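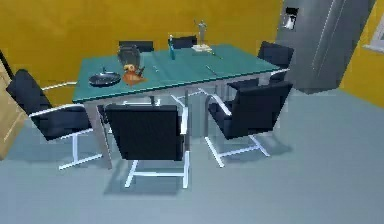
A reader of the February post wrote in to say my blocking figures for the Sala pattern were wrong, and that wool at that gauge should relax by far more than I allowed. So I re-measured.

The swatch is Wastberg 4-ply, 88 stitches by 138 rows, on the same needles as before. Soaked, pinned, left overnight. Width gained 4 per cent, length 8 per cent. I had printed those two the wrong way round — the reader was right about the length.

The chart is corrected. I have not tested Evton yarn, which is spun harder and may behave differently. Cast-on numbers stay as they were.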